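Workshop notebook, bag and soft goods bench
Apr 17, 2025

Continuing with the backpack cleaning and repair trials. Last entry stopped at the soap question, so starting from there.

Soap. Went through the three things we had on the shelf: the plain liquid hand soap, the Davar fabric wash, and the powder that came with the old stock. The powder is out. It leaves a white bloom in the seams on anything dark, and rinsing a second time only moves it into the foam of the back panel. Davar and the hand soap are close enough that I can't tell the swatches apart once they are dry. Use whichever is open. The dose that worked was one capful in 2 liters of lukewarm water. More than that and you spend the afternoon rinsing.

Order of work, as it stands now:

Empty every pocket, including the flat one against the back. Turn the pocket linings out where they will turn out. Shake outside. Vacuum the bottom corners with the narrow nozzle. Dry brush the whole outside, straps too. Only then water.

I skipped the dry brushing on one bag to see if it mattered. It does. Grit went into the zipper coil and had to be picked out with a toothbrush and a pin, and the slider still catches a little two thirds of the way along.

Piping. Light piping on a bright bag is the part that shows dirt first and cleans up last. A cloth slides over it. A soft toothbrush held along the line of the piping, not across, gets it mostly clean in two passes. Across the line it starts to fuzz the edge where the stitching goes in. Magic sponge took the dirt off quickly but also dulled the surface on the test scrap, so I've put the sponges back in the drawer.

Black webbing. Nothing special. Wet, squeeze, brush, squeeze, hang. It holds a surprising amount of water and drips for hours, so the straps should hang lower than the bag or they drain back into the padding. The first bag I hung the wrong way up had a damp patch at the shoulder seam the next morning.

Buckles. Rinse under the tap and work them open and shut a few times. If one is stiff after that, look for a bent prong before blaming dirt. We have Nomier replacements in the small box, but only in the narrow width. The wide ones need to be ordered.

Zippers. Wax on the coil after the bag is fully dry. I tried it on a damp one and it came off in crumbs.

Weights, for the load test after restitching. Bag stands in for normal use: bag hung from the wall hook by the grab loop, sandbags added 500 g at a time, a pause between each. The loop with the new box stitch held everything we had in the crate. The old single-row stitch on the Brikico sample began to open at the left side well before that. I stopped it there and kept the sample for comparison; it's in the tray with the blue tape. Thread was the same for both, so the stitch pattern is what made the difference.

The grab loops on incoming repairs should get looked at even if the ticket only mentions a zipper. Takes a minute.

Patches. Small logo patches that are sewn down are no trouble. Glued ones lift at the edge when soaked. If the edge already lifts with a fingernail, spot clean that bag and don't put it in the tub.

Knitted things. We also have the cushions from the reading corner to get through. Covers that unzip can be washed flat in the tub with the same mix. Press the water out between two towels, don't wring. The first cover was wrung and came out longer on one diagonal, and steaming brought back only part of it. On a zigzag knit you notice that right away. Cushions without a zipper get vacuumed on both sides, spot cleaned, and left to air. No bag goes on top of a cushion while either one is damp. I got a faint color mark on a pale swatch that way after one night.
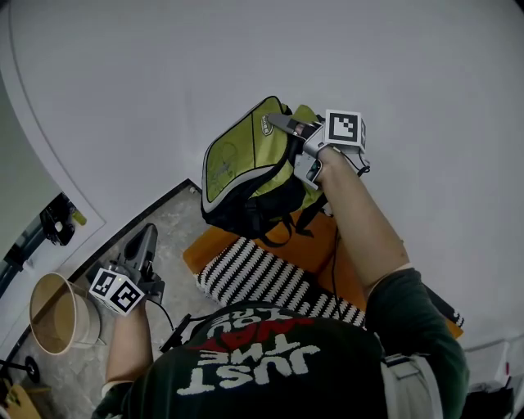
Can a padded backpack be dried lying down, or does it have to hang?

It can lie down if it gets turned every few hours and the back panel is kept off the surface, but hanging upside down with all the zippers open is quicker and leaves less moisture in the foam. Lying flat, the side underneath took almost a full extra day.

Drying times need a better record than this. I've been checking by hand feel and by weight on the Wan scale. The scale is more reliable. A bag that felt dry on the outside was still up to 300 g over its starting weight, all of it in the back padding and the shoulder straps. Weigh before washing, write it on the tag, and don't close the bag up until it is back to that number.

Fan on low seems as good as fan on high. No heater near the coated fabrics.

Still to do:

Order wide buckles.
Second box stitch test, this time with the thinner thread.
Wax two zippers from the finished rack.
Try a white vinegar rinse on the bag with the musty lining before anyone gives up on it.
New bristles for the long brush or a new brush.
Find the lid for the Davar tub.

Tags for the finished rack are in the second drawer. Write on the matte side, the glossy side smears.

Recent entries
Grab loops: box stitch or double row
Zipper sliders, what fits what
Cleaning canvas without shrinking it
Restuffing flat cushions
Sorting the buckle box

Workshop notebook | Contact the bench | Back to top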